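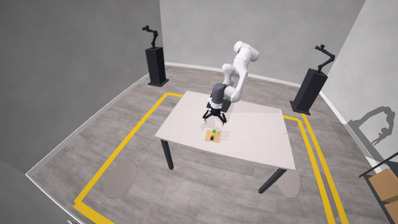 Home Shop Reviews Testers Wanted Contact

Testers wanted, Skondik night cream + Trutetti cleansing balm

Looking for 26 people to try both for two months and tell us what you think. Any skin type, dry and combo esp. welcome. Must be 18 or over, no allergy to nuts or lanolin please.

What you do: use both every night, fill in a short form once a week, send us a bare face selfie at the start and at the end. No filters!!

What you get: full size jars, yours to keep, plus a Ursu lip set when the last form is in. No cash, sorry. We pay shipping.

Last round we had more than 1139 sign ups so dont wait. Closes 10 Mar 2024. If you tested for us in December you can aply again.

Send name, age, skin type and what you use now to Kaja Krūmiņa thru the Contact page. Put TESTER in the subject line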